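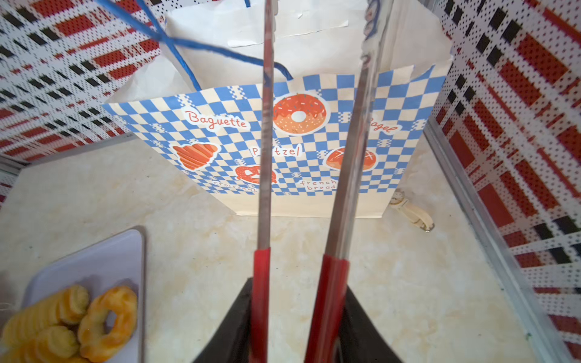

Section 4. Packing Bakery Orders in Paper Carrier Bags

3/8/22
By Aníbal Barros

Print this page | E-mail this page

This section covers hand packing at a Serkham counter station using the Jinlow 716 paper carrier. The 716 has twisted paper handles and takes a loose paper liner. Stand the bag upright on the counter with the printed panel toward the packer, as with the checkerboard bag with the doughnut and pretzel artwork, and keep the tray of pastries to the left of it. The liner must rise above the top edge of the bag before filling starts.

1. Open the bag fully and press the base flat from the inside.

2. Fold both handles outward. A handle left crossed over itself must be straightened before the bag is lifted.

3. Insert the liner. Creases are acceptable; tears are not.

4. Place loaves and other heavy items first, against the back panel.

5. Transfer ring and spiral pastries from the tray one at a time. Place them flat, no more than 2 layers deep, with a sheet of liner paper between layers.

6. Fold the liner over the contents and bring the handles together.

NOTE: The load limit is 1540 g with both handles in use. For a single handle the limit is 900 g.

CAUTION: Do not pack items that are still warm. Steam softens the base – the glued seam can open without warning.

Frosted items go in the Lunaleck carton, Section 5. Stations supplied by Macedo before November use the older liner and should fold it twice at step 6.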